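Robotic cloth folding

Robotic cloth folding is the handling of towels, garments, napkins and cleaning cloths by machine, with the aim of leaving them smaller and flatter than they were found. It is among the most studied household chores in robotics and among the least available in shops. Industrial machines have folded hotel sheets for decades, provided a person feeds in the sheets. The household version, in which a general-purpose robot is handed a heap and left alone with it, remains mostly a matter of research and optimism.

Difficulty

A coffee mug has one shape. A cloth has as many shapes as it has been dropped, and the robot must work out which one it is looking at before doing anything useful. Corners hide under other corners. Thin fabric sticks to the layer below it, so that a gripper sent for one layer comes back with two. The outer edge of a single cloth and the edge of a fold look much alike from above, and mistaking one for the other is a common way to fail.

Patterned fabric is a mixed blessing. Stripes help a vision system judge which way the material lies, since they bend where it bends. They also supply a great many lines that are not edges, and early systems were fond of trying to pick these up.

Methods

Older approaches divided the job into steps written out by hand: find a corner, grip it, lift, find another corner. These worked well on the towel they were written for. Most current work trains a control program on recordings of people steering the arms through the task, after which the program attempts it alone. Two arms are the usual arrangement, as in people. Cameras near the grippers give a close view of the fabric, often from a distance at which a modest wrinkle fills most of the picture, and another camera may watch the whole table.

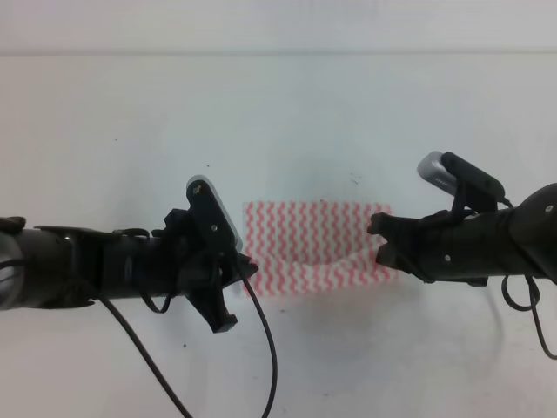
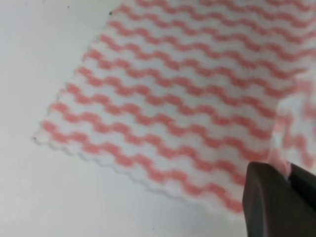
A striped cloth on a white tabletop, with both arms in view in the first picture and a close view beside one gripper in the second.

Small rectangular cloths are the standard beginner's task. They have four corners, no sleeves and no buttons, and they are cheap. Shirts come next, followed by fitted sheets, which defeat much of the human population as well and are generally left out of published results.

Measuring success

There is no agreed definition of a folded cloth. Some groups count a trial as passed if the final outline is small enough. Others ask that the edges line up, and a few ask a person to look at it and say whether it will do. The Follongate trials, completed in March, used the last method on 1000 attempts with small towels and passed 904 of them. The remainder included several described in the notes as "technically a ball."

Speed is reported less often than success, and for good reason. In the same trials a towel took 40 seconds on average. Demonstration videos are commonly played faster than life, with a note to this effect in small type.

Commercial efforts

Raltberg offered a cabinet-style folding machine for the home, which required each item to be clipped in place by hand. Owners observed that by the time a shirt was properly clipped, it was most of the way to being folded. Cletel took the opposite course with a two-armed counter unit that accepted unsorted laundry, was the size of a small piano, and was never sold outside a pilot group of 100 homes. Ó Riain, a supplier to commercial laundries, has kept to flat goods and still has a person at the front of the line — an arrangement its customers appear to like.

See also

Bin picking
Dishwasher loading
Ironing
Two-armed manipulation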